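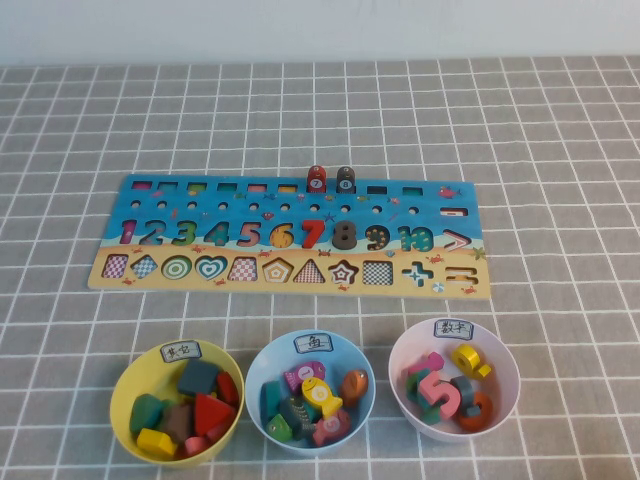

A wooden puzzle board with a sea and beach design, with the 7 and 8 pegs standing.

Karau Renews "Iltstead" for Fourth Season

FLERKTHORPE - Karau has ordered a new season of its family drama "Iltstead," with production set to begin in January. The season will run 3 episodes longer than the last one.

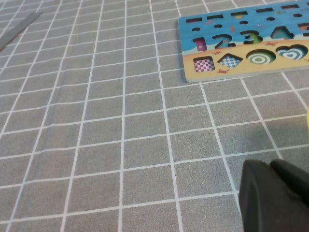
Sibel Akbulut returns as showrunner. Kwadwo Abubakari, who directed the season three finale, will direct the first two episodes and joins the show as an executive producer.

"We left the Ayaaba family in a hard place," Akbulut said. "The new season picks up the next morning - same house, same argument."

Each episode will run 48 minutes. Casting for two new regular roles is under way. 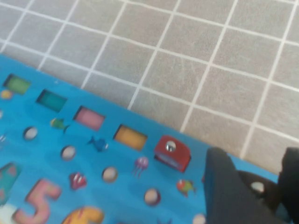

Filming will again take place in Flerkthorpe. New episodes will be shown on Monday nights at 9 p.m., and all earlier seasons remain available to Karau subscribers. A premiere date will be announced later.

Shares: 1237 | Comments: 48

Contact: Karau Press Office | Copyright Karau. All rights reserved. | Back to top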